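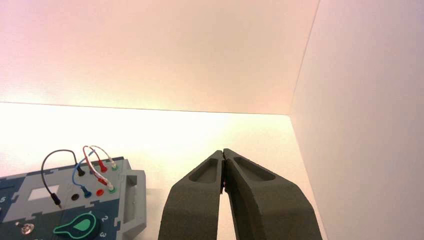
Morbridge Technical College has put seven white-walled test booths into its old drafting room and says the gray electronic task boards used in them will give local employers a fairer picture of who is good with their hands. Employers have yet to say they wanted one.

The booths opened to students in October 2025. Each has a white tabletop, a white back wall and a light bright enough to make some people squint. A board goes on the table, the student works through it, and the result goes into a file that can be sent along with a job application.

The college bought 11 boards from Endance, a small supplier of training equipment, at a price of $4000 each. Four are being kept as spares, which seems like a lot for a program that has not finished its first term.

"We had people leaving here with good grades and no way to show what they could do at a bench," said Wanting Xia, who runs the electronics course. "A grade on paper doesn't tell a repair shop much."

That may be true. Whether a score from a board tells a repair shop any more is a question the college has not answered. Endance's brochure promises "job-ready results," but when asked for a study behind the phrase, the company sent a second copy of the brochure.

Enda Cronin, who hires bench technicians for the repair firm Mac Suibhne, was shown a board last month. He called it well made and said he would go on doing what he does now, handing applicants a dead radio and leaving them alone with it.

"I'm looking at what they do when the thing doesn't come apart the way it should," Cronin said. "A board is the same every time."

Xia said being the same every time is the reason for using one. Students taking the old practical exam were scored by whichever instructor was free, and marks for similar work could differ by a full grade. The boards are scored out of 100.

Students have their own complaints. Teresa Ó Gríofa, in her second year, said the glare off the tabletop made small parts hard to see and that she would rather have a darker mat under her hands. Her classmate Tomás Fitzgerald liked the quiet but thought the time limit rewarded people who had been allowed extra practice. The college said practice slots are open to everyone. The sign-up sheet for them was full through the end of term.

The old practical exam will run alongside the booths until March, when the two sets of scores will be compared. Xia said the comparison would be shared with instructors. She did not say if it would be made public.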